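I've been meaning to write about walking to the shops, which I know doesn't sound like much of a subject, but bear with me.

When we moved to Clustthorpe I drove everywhere. The bakery is four streets away and I drove to it, I'm ashamed to say, usually with the heater on. Then in April the car failed its test and the garage wanted more than I'd paid for it, so I bought a pair of sensible shoes instead and started going about on foot.

What a different town it is! There's a house on the corner of Risent Lane with 1732 cut over the door, and I must have gone past it hundreds of times without looking up. There's a ginger cat who sits on the wall opposite and accepts a scratch behind the ears on the way out but never on the way home. And I've got to know people, which I hadn't in two whole years of waving through a windscreen. Ludger Böttcher, who grows the best leeks on the allotments, has talked me into putting my name down for a plot — the waiting list is long, so don't expect vegetables any time soon.

My friend Yiğit lent me one of those step counters and the first morning it said 3000 before I'd even got to the post office, although I did go the long way round by the river and stopped to look at the ducks. I've since given it back. I found I was looking at my wrist and missing the hedges, and the hedges are lovely just now, all hawthorn and cow parsley.
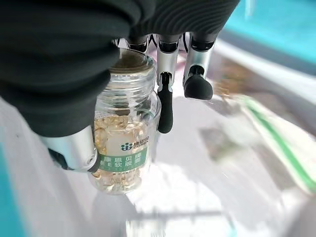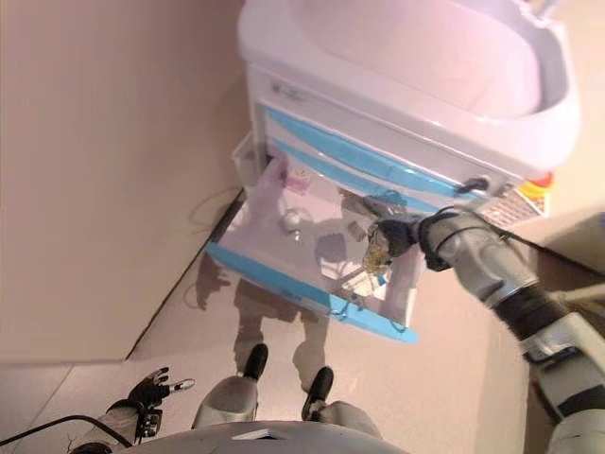 The one thing I haven't solved is potatoes. A big bag of potatoes is a miserable thing to carry up our hill, and by the bench at the top I'm changing hands every few steps and muttering. My sister says to get a trolley, a tartan one like Gran's, and I laughed at her, but I did have a look at them in the hardware shop on Wednesday and the green one was rather smart. I may go back for it on Saturday if the rain holds off.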